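Student Project Report: Open Day Visit to the Kabbaj Robotics Lab, Parnberg
Submitted by Loubna Abdelaziz
2022-12-02

1. Purpose of the visit

Our project group is building a simple pick-up task for the Pondine arm in the school workshop. Before deciding on a gripper we went to the open day at the Kabbaj lab to watch a finished system handle household objects. The visit was part of the planning stage, and the project itself is due in March.

2. What was shown

The demonstration was given at one station by two lab assistants. The arm runs on a control program called Skakix, which the lab wrote itself. An operator moves a hand controller and the arm follows. Each run is recorded and later used to train the arm to do the same task without the operator.

The session lasted 30 minutes. We saw the arm lift a cup, fold a small cloth and pick up a phone. The cup was easy. The cloth took several tries, and the assistants told us cloth is still the weakest part of their work.

3. The phone task

We paid most attention to the phone, as our own task also uses a flat object. A phone on a hard surface gives the fingers very little to hold. The operator has to bring them in low, and if they come in at a bad angle they push the phone away. The assistants said that an early version of the program had trouble with shiny screens – the reflections were read as separate objects. They now record the task on several different surfaces so that the system does not depend on one background.

We were allowed to look at the wrist camera view on a monitor during the approach.

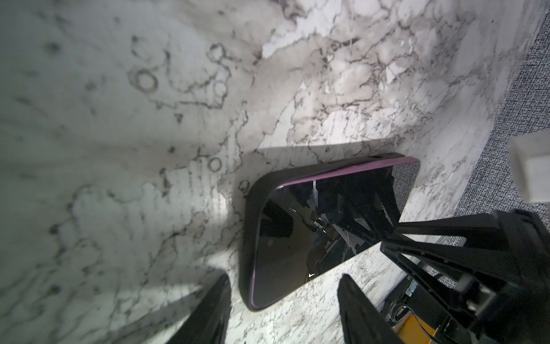
Figure 1. Wrist camera view with the two gripper fingers near the phone on the marble countertop. The gripper is reflected in the screen.

4. Results reported by the lab

The lab gave us a success rate of 98 percent for the cup. They did not have a final number for the phone. We did not do any measurements ourselves.

5. What we will use

We will keep a two-finger gripper and mount the camera at the wrist, as they do. We had planned to place our camera above the table, but in that position the arm would block the view during the last part of the grasp. We will also test on at least 2 surfaces, one plain and one patterned. The cloth task is dropped from our plan.

Still open: the finger material, and whether our controller is fast enough for live operation.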